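How do you fold fluffy towels so they stay folded?

Posted in Home & Laundry, 20th January

Okay, so I got a stack of those plush fleecy towels over the holidays and I love them to death, but I cannot get them to stay folded. I do the same fold my mom taught me (long way in half, then again, then thirds) and on my old flat cotton towels it comes out like a little brick. With the fluffy ones I get a sort of loaf. I put the loaf on the shelf, I put another loaf on top, and by the next morning the whole pile has slumped over onto the sheets.

My linen closet is tiny, one shelf really, and the shelf is a slick melamine thing from Zelmont, so that can't be helping. I've tried rolling them too and they just unroll themselves! Is there a trick to it or do I need to give up and get a basket?

One more thing, the edges never line up. I'll match the corners perfectly and then the side is all wavy anyway. Did I wreck them in the dryer?

KettleAndToast

Get a basket.

mopsy_b

I fold a lot of towels (three kids, a dog, and a pool in the summer) and I think your trouble is that you're folding too many times. Plush stuff has all that air in it, and every fold doubles up the air along with the cloth. Four layers of flat cotton is nothing. Four layers of fleece is a pillow.

What I do with mine is fold in half once, then stop and press. Really lean on it with your forearms and sweep from the fold out toward the open side, so the air has somewhere to go. Then one more fold if your shelf needs it, and press again. If they're too wide for the shelf after that I'd sooner let them hang over the front a bit than go for thirds. Fold facing out, open edges to the back wall. My stacks got a lot better once I started doing that, and I'd been fighting with them for years.

Where you fold matters too. I used to do it on the bed and everything just sank into the comforter. Now I use something flat with a bit of grip, and if it has lines on it, so much the better, you can square up your first edge against one and then you're not guessing. I have a pink and white striped one that's the fluffiest thing in the house and I always start with it.

About the wavy edges, I wouldn't blame the dryer right away. Fuzzy pile hides where the edge is, so you think you're matching hem to hem and you're matching fluff to fluff. Feel for the hem with your fingertips and go by that. And don't use the stripes as your guide! I did that forever. The colors blur into each other on a pile that thick, and mine don't run dead straight anyway.

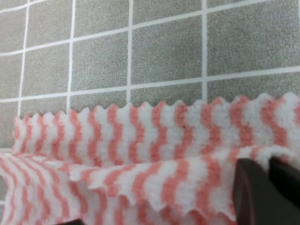

KettleAndToast wrote back that two folds and a lot of leaning had worked on the hand towels, but the big bath ones were still sliding, and was there anything to put on the shelf itself?

Yes, shelf liner! The rubbery mesh kind, any brand, I think mine is Bemton. Cut it a little short so it doesn't curl at the front. And don't stack the bath ones more than four high, mine start leaning at five no matter what I do.

Rafferty Wojcik

Fabric softener made mine worse, for what it's worth. Slippery. I quit using it in April and the pile holds together better now, although I also moved them to a different closet so who knows. For the big ones I stand them up on end like books, with the fold on top, and jam a shoebox in at the side so they can't tip. You can pull one out without wrecking the rest.

laundrylou40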